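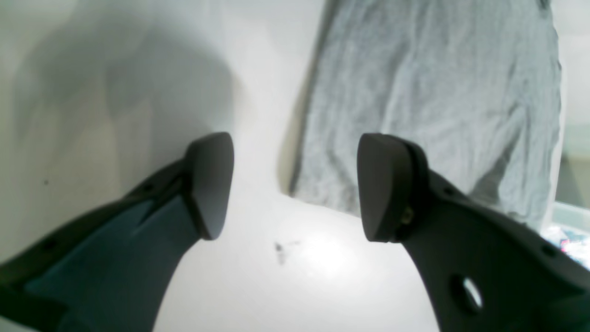
The white tabletop

How to Prepare Clothing for the Stumberg Exchange

The Stumberg Clothing Exchange accepts garments from residents throughout April. Please follow the steps below before bringing items to the Illen Street desk.

1. Wash and dry every garment. Use unscented detergent where possible. Damp items will be returned.

2. Check pockets, cuffs and linings. Close all zippers and fasten the top button of each shirt.

3. Sort by weight. Knitwear and fleece go in one bag, shirts and light trousers in another. Each bag may hold up to 11 garments.

4. Complete one tag per bag. Write the size range and the number of items - do not write your name or address.
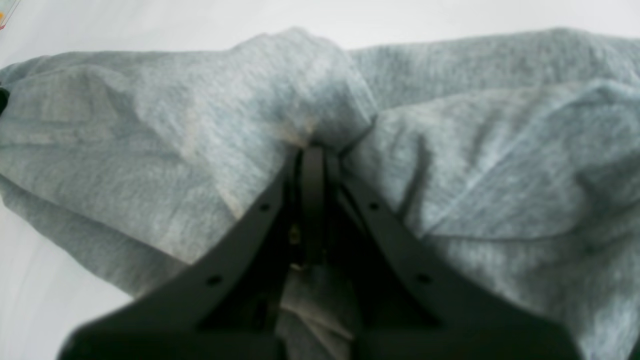
Gray heather knit

Xiuying Fu writes that her sweaters came back from the dryer with pilling on the sleeves, and asks whether they should be left out. Light pilling is accepted. Remove what you can with a fabric comb, working in one direction, and keep the cloth flat as you go. Garments with holes or open seams belong in the repair bin, which is emptied every 28 days.

5. Fold knitwear in thirds and place it at the bottom of the bag. Hangers are not accepted.

6. Hand the bag to the desk and keep the numbered stub. Credit is posted to your exchange card once the bag has been checked.

Winter coats follow a separate procedure - see the Deng Hall page for drop-off hours.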